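To: Istix shareholder list
Subject: Re: Proposed sale to Sasaki

The board has received the inquiry quoted below and replies to all members of the list.

> Ambros Mayrhofer wrote:
> The January notice says Sasaki will pay $70 a share for Istix. Does the price include the Ninda unit?

The price covers the whole company, including Ninda. 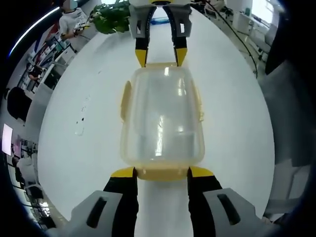 Holders of fewer than 3,000 shares will be paid in cash. Larger holders may choose cash or Sasaki stock, and must return the election form to the Estlow office by 7 p.m. on the closing date.

2 comments
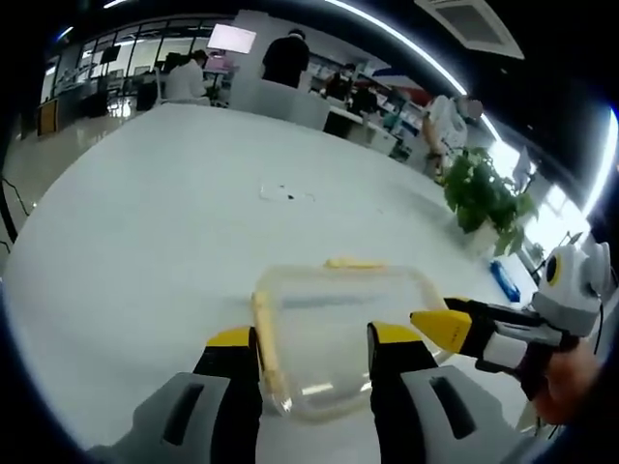 What happens if a larger holder does not return the form?

Those shares will be paid in cash at the same price.

Office of the Secretary, Istix
Estlow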